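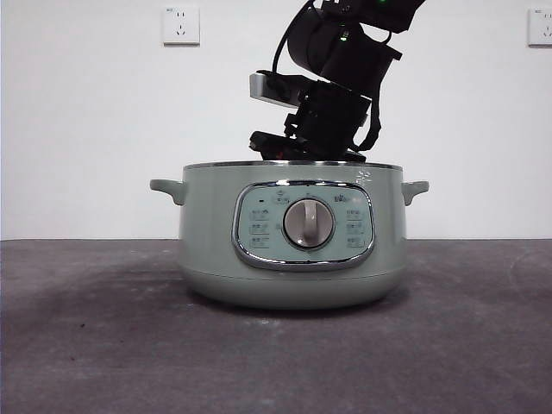

A robotic arm with its gripper lowered to the open top of an electric cooking pot

Gripper retention fault (robotic cooking)

A gripper retention fault is a failure in which a robotic arm used for food preparation does not release an object, or does not withdraw its fingers, after reaching into a pot or other deep container. The term came into use through the Skisten test program, a series of kitchen automation trials run by the equipment firm Drorkix at its Ernumum laboratory. The best known case, usually called the Ernumum stoppage, took place in February 2020 and led to changes in the way the firm's arms handle tasks inside electric cookers.

Background

The Skisten program studied whether a single general-purpose arm could carry out simple cooking steps with ordinary household appliances. Tasks included placing food in a pot, stirring, lifting out a utensil and turning a control knob. The appliances were not modified for use with robots.

Work inside a pot places particular demands on an arm. The opening limits the angles from which the wrist can approach, and the wall of the pot can hide the fingertips from a camera mounted on the wrist. Steam may also reduce the quality of the camera image. For these reasons the arms in the program relied mainly on finger position and motor current to judge whether an object had been gripped or let go.

The Ernumum stoppage

The stoppage occurred during an endurance test of 1000 placing cycles. In each cycle the arm was to lower a food item into a pot, open its fingers, rise clear of the rim and return for the next item. During one cycle the controller sent the command to open, received no confirmation that the fingers had moved, and repeated the command. After 2 further attempts it entered a protective stop with the fingers still below the rim.

The protective stop held the arm's joints in place, as designed. It did not cut power to the cooker, which was on a separate circuit and continued to heat. The arm remained above the pot for 16 minutes before the test operator switched off the appliance at the outlet and freed the gripper by hand. No one was injured. The finger pads and a length of cable covering near the wrist were damaged by heat and were replaced.

Cause

The internal review found that starch had dried on the finger slides over the course of the test and had raised the force needed to open them. The controller read the higher motor current as contact with the wall of the pot. Under the rules then in place, suspected contact required all motion to stop, and this prevented the arm from rising to a safe height.

The review listed two contributing factors. The cleaning schedule had been written for dry handling tasks and called for the slides to be wiped only at the end of a test. In addition, the cooker was not connected to the arm's emergency stop circuit, so that pressing the stop button would not have ended the heating.

Corrective measures

Drorkix issued a revised operating procedure in July of the same year. Its main provisions were as follows:

Finger slides are to be cleaned and checked for free movement every 15 cycles when the arm is handling wet or starchy food.

Any heating appliance within reach of the arm is to be powered through a relay controlled by the emergency stop circuit.

If the fingers fail to open inside a container, the arm is to make one slow vertical withdrawal at limited force before entering a protective stop.

Cables at the wrist are to be secured so that no loop can hang below the level of the gripper mount.

The third provision drew some criticism within the program. An arm that rises while still holding an object may lift or tip the pot, and a light appliance with side handles can be caught by a finger or bracket during the movement. A later version of the procedure therefore requires the pot to be held in a fixture whenever it contains hot liquid.

Related faults

Retention faults are distinguished from drop faults, in which an object is released too early, and from rim strikes, in which the gripper touches the edge of the container on the way in or out. The Bisht checklist, used for reporting incidents in the Skisten program, records the three types separately. A single event may be entered under more than one heading if, for example, a rim strike bends a finger and the bent finger later fails to open.

See also

Emergency stop
Protective stop
Robot end effector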